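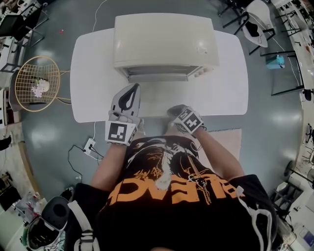

Figure 4. Mini oven on a table with rounded corners.

4. Setting Up a Countertop Oven

This section applies to every countertop oven used in the shared rooms at Warngate, including those brought in by tenants. Read it together with the maker's booklet. Where the two differ, follow the stricter instruction.

4.1 Before You Begin

Ask the Building Office whether the room has a suitable outlet. The circuits in the Bedau wing were laid out for light office use, and an oven rated above 1000 watts may not be plugged in there. The rating is printed on a plate, usually at the back or underneath. Write it down with the model name, as both are needed for the appliance form.

CAUTION: Do not use an extension cord, a power strip or a timer plug with any heating appliance.

4.2 Placement

1. Choose a firm, level surface that can bear the weight of the oven and a full tray.
2. Keep the area above the oven clear. It must not stand under a shelf, a wall cabinet or a notice board.
3. Leave the clearance stated in the maker's booklet at the back and on both sides.
4. Run the cord behind the oven without letting it touch the casing or hang over a walkway.
5. Check that the door opens fully.

NOTE: Room 201 has a fixed counter with a raised lip. Ovens with short feet do not sit flat on it. Use the side table instead.

4.3 First Heating

New ovens often give off a faint smell and a little smoke the first time they are heated. Carry out the first heating with the windows open, before any food is cooked.

1. Remove all cardboard, film, tape and ties, including any pieces tucked behind the crumb tray.
2. Wash the rack and tray in warm soapy water. Dry them and put them back.
3. Plug the oven directly into the wall outlet.
4. Set the oven to its highest temperature and let it run empty for 30 minutes. Stay in the room.
5. Turn the oven off, unplug it and let it cool with the door open.
6. Wipe the inside with a damp cloth.

If the smell is still strong after a second heating, stop using the oven and call the Building Office on extension 889.

CAUTION: The outer casing and the door glass become hot in use. Never cover the oven or store anything on top of it.

4.4 Daily Use

Wear oven mitts when moving trays. Empty the crumb tray at the end of each day - crumbs left under the lower element are the most common cause of smoke alarms in the Molefe kitchen. Do not line the crumb tray with foil unless the booklet allows it. Unplug the oven when the room is to be left empty overnight. 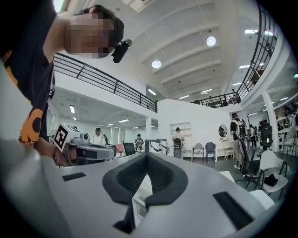
Annatjie Cele has asked whether the first heating must be repeated when an oven has been in storage. It should be repeated if the oven has been unused since the previous February or longer, or if it was stored in its packaging. In other cases, inspect the cord, wash the rack and tray, and heat the oven empty until any smell of dust is gone.

Appliance forms are returned to the tray outside the Building Office.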